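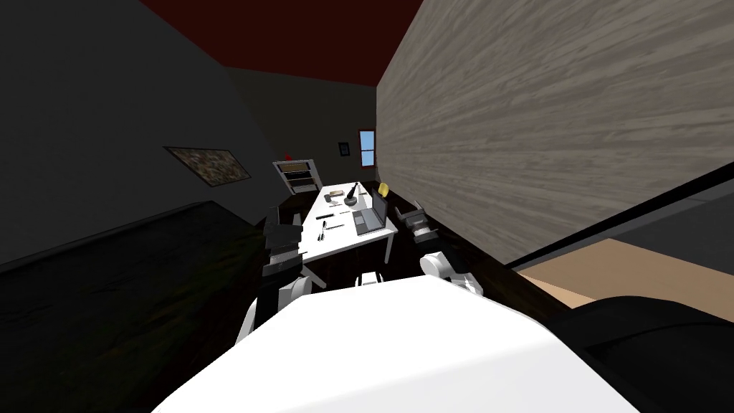
Trunurico stops desk-tidying function on Manda home robots after gripper fault

Jorklow, February – Trunurico has switched off the desk-tidying function on all Manda two-armed home robots while it corrects a fault in the control of the grippers. The decision concerns 682 robots in private homes and small offices. No person has been hurt. Other functions of the robot are not affected and can be used as before.

The fault was found in our test programme in simulation, where the robot works at a desk with a laptop, a lamp, pens and other small things. In 31 test runs the right gripper did not stop when the force limit was reached. It continued to close for up to 72 milliseconds after the stop signal. With a pen this makes little difference. With the screen of a laptop, or with a finger, it can cause damage or a painful pinch.

After the first results our engineers repeated the test on a real robot in the workshop in Jorklow, and the same delay was measured there. The cause is an error in software version 50, which was sent to customers in the winter. When both arms are raised and the robot moves its body at the same time, the message from the force sensor can wait too long in the queue.

"We should have seen this before the version was released," said Saoirse Costello, head of product safety at Trunurico. "Our tests at that time used one arm only, with the body standing still. We have changed this, and every new version is now tested with both arms in movement."

Two customers have reported a cracked laptop screen. Trunurico will pay for the repair in both cases and asks other customers with similar damage to contact us, also if the damage seems small.

What owners should do

Please leave the robot connected to its charger and to the network overnight. The function is switched off automatically, and a yellow message is shown in the app when this is done. If the message has not appeared by 9 in the morning, please do not use the arms near people or animals, and call the service line.

Robots without a network connection must be updated by hand. Our service partner Kokkonen will visit these customers without charge. Visits are planned by Vilho Koskela and his team, who will telephone each owner.

The corrected software is now in testing. "I will not promise a date before the tests are finished," said Osamu Kuroda, who leads the control software group. Owners will be informed by e-mail when the function is available again.

Press contact: Josiane Marty, Trunurico, Jorklow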